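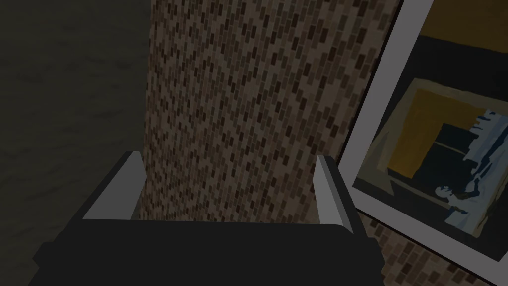 I've been hanging wallpaper in my own rentals for years, and Maglaya is the peel-and-stick roll I keep going back to. It's made for people who want pattern but can't paint, can't paste and would like their deposit back. If you've only ever lived with plain walls, a patterned one like the wall up top can feel like a big jump -- so start with the bit behind a bookcase and see how you get on!

Each roll covers 70 square feet. The backing peels in one long strip (hooray) and you can lift and re-lay a panel a few times while you get your seams straight. I do mine with the Stikby felt smoother, sold separately, but an old gift card wrapped in a sock works too.

Order one more roll than you think you need. Repeats eat up paper, and batches can shift a little in color. Every roll in our April batch is stamped 306 on the end label, so check yours match before you cut anything.

Wait a month after painting before you stick anything up, and skip brick or heavy orange-peel texture. It won't hold there -- I tried it in my hallway in Plernside and woke up at 3 a.m. to the sound of it coming down.

Samples ship flat. Orders over 500 dollars ship free.

2,474 shares | 70 comments

Contact us | © Ziruseck Wallcoverings | Back to top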